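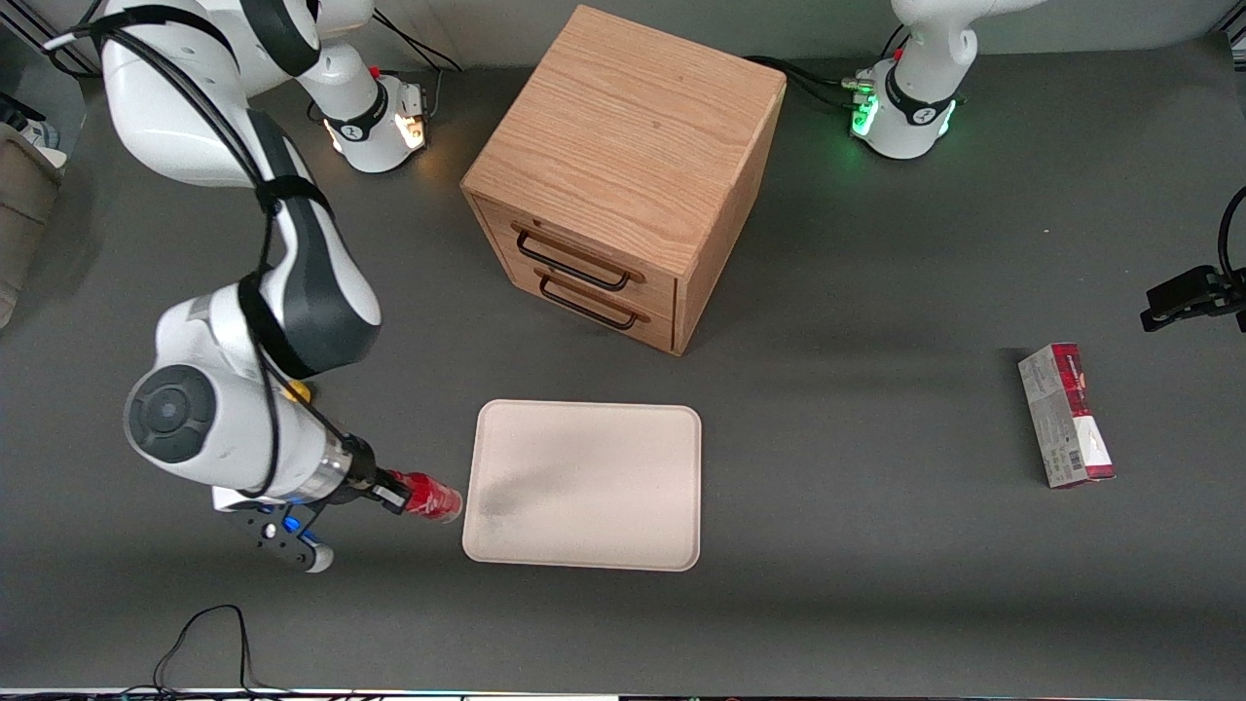
A two-drawer wooden cabinet and a tray, with a can and a carton on either side.

The case for small drawers

By Vignesh Shenoy
04/04/2025

Most advice on clearing a desk starts with throwing things out. I think it should start with furniture. A small cabinet with two drawers does more for a messy surface than a weekend of sorting, and it keeps doing it after the weekend is over.

I rent a one-bedroom apartment in Jurnamcombe, and my desk is also where I eat lunch and open the mail. Two years ago I bought a set of stacking plastic bins for it, 52 dollars with shipping. They were open at the top, so they filled up from the top. Batteries went in with receipts, and the receipts came out with battery labels stuck to them. By June I had moved the bins to the closet, still full.

The replacement was a wooden box with two drawers from Muro, a secondhand shop near the bus station. It holds less than the bins did. I have come to think that is the main thing in its favor. A drawer has a height, and when something sticks up past it the drawer won't close. An open bin will take a heap and let you go on adding to it.

Two drawers is also the right number for a desk. My neighbor has a Cletetti chest with nine of them, beautifully made, and she has to open four to find the scissors. With two, you are wrong once at most. I keep paper in the top one and everything else in the bottom one, and I have never felt the need for labels.

The drawers can't do the whole job, though. Some things are on the desk only for an hour – a drink can, a box of crackers, keys. Put those in a drawer and you will lose track of them, or find them in a week. They belong on a tray. I like a shallow one with a rim and rounded corners, easy to wipe, and light enough to carry to the kitchen with everything on it. I would choose a pale one over a dark one, as crumbs and spills show up sooner.

People object that a tray is just a place to leave things, and it is. Things get left somewhere in any case, and I would rather pick up one tray at night than walk back and forth with a can in one hand and a carton in the other.

The best place for the cabinet is toward the back of the desk, turned at an angle if the chair is off to one side. Mine sat square to the wall for months and I kept banging the top drawer into my coffee cup.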